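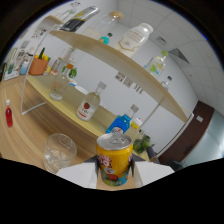
Lleucu Mostyn reckons the Gwilliam destination display is the only one she hasn't had to climb up and thump yet, and wants to know if the narrow version will fit over a midi door header. It will. Bracket set B, see further down.

Gwilliam LED Destination Display – side and front units for buses and coaches

Back in stock. Amber or white. Suits most single and double deckers, plus midis with the narrow housing. New builds or retrofit over an old roller blind box.

What you get
Display unit, front or side
Bracket set A (standard) or B (narrow header)
Loom, 4 metres, plugs already fitted
Driver's keypad
Fixings bag
Printed route code sheet, blank

Spec
Supply: 24 V. 12 V to order, allow extra time
Colour: amber (standard), white
Housing: aluminium, grey powder coat
Glare filter: clear, removable
Route memory: plenty for a depot, loaded by USB stick
Warranty: 3 years on the unit, keypad included

Fitting
Take the old blind gear out first, motors and all. Don't try and leave the rollers in behind, there isnt the depth. Offer up the brackets before drilling, older bodies are never square. Loom runs down the nearside pillar on most vehicles. If yours has the heater pipes there go offside and order the extension – the standard loom won't reach on a full length decker.

Keypad goes wherever the driver can reach it without leaning over the wheel. The bezel is the same cutout as the old Osano one, so if you're swapping from that there's no new hole.

Earth it to the chassis point. Not the bracket. Most of the flicker calls we get are a bad earth.

Programming
Codes are typed up on a computer and saved to the stick. Key in, wait for the tick, pull the stick, done. Send us your route list as a spreadsheet and we'll set it up before dispatch, no charge on orders of 10 units or more. Check the spelling of your suburbs please, we copy what you send.

Colour note
Amber reads better in rain and at dusk. White looks smarter on coaches and private hire. You can't mix panels in one housing. Check with your local authority before ordering white for route work, some contracts specify amber.

Spares
Glare filter
Keypad membrane
Loom extension
Bracket set B
LED panel, single, amber or white (quote the serial number off the back plate)

Panels are matched for brightness by serial so dont guess it.

Orders and delivery
Stock units go out from the Bastton store next working day. Pallet rate applies over 50 kg. Country depots please give a street address and a phone number for the driver, we've had boxes come back to us. Trade accounts by application.

Kedavel side displays are discontinued. Spares while they last, ask for Ynyr Probert at the parts counter. The Gwilliam side unit drops into the same aperture with bracket set A and the packing strip.

Returns: unused, in the carton, brackets included. No returns on programmed units unless faulty.

Page updated November 13, 2019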